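January 20, 2026

On Saturday I went to the open day at Ranent, the robotics workshop out past the rail yard in Wosudholm. My neighbor Kirsten Bach had signed up for two spots and her son got sick, so I took the second one.

The building went up in 1987 as a bottling plant and it still has the loading doors. You sign in, get a sticker, and wait by the coffee until your group is called. Our group was called at 10:40. Parking was free but the lot has deep potholes at the far end, so use the street side if you go.

The first stop was a talk by Bergþóra Frandsen, who runs the household program. She kept it short. They have logged 3000 hours of practice on chores so far, most of it laundry and dishes. Someone asked when we could buy one and she said she had no date to give. Someone else asked about stairs. No stairs.

After that we went to the laundry station, which was the part I came for. The job for the two-armed robot was to pick up a basket, carry it to the washer and put it down. You can stand behind a rope or watch the view from the robot's head on a monitor. I mostly watched the monitor.

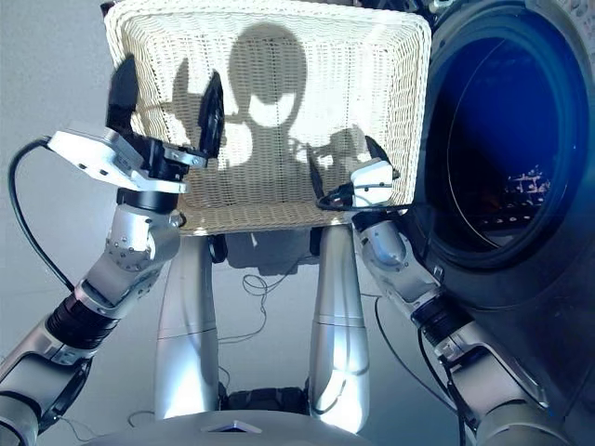

*Laundry station, robot's view. Basket between the two grippers, washer on the right.*

It is slower than I expected. Each move has a pause before it, and the arms make a low whine when they lift. I asked Bergþóra about the fingers, and she said they had tried wider ones last year and went back to narrow ones for anything with thin walls. Wicker gives a little when you squeeze it, and she said hard plastic tubs are easier.

Kirsten liked the dish rack station better. It's in the next room and gets crowded, so go there first.

There was a table at the end with leaflets and a sign-up sheet for the next open day, in March. I put my name down. Visitor stickers are numbered from the first open day onward, and mine was 1057.

We were out by noon and had soup at Grorumura across the street. The lentil is good. Cash only.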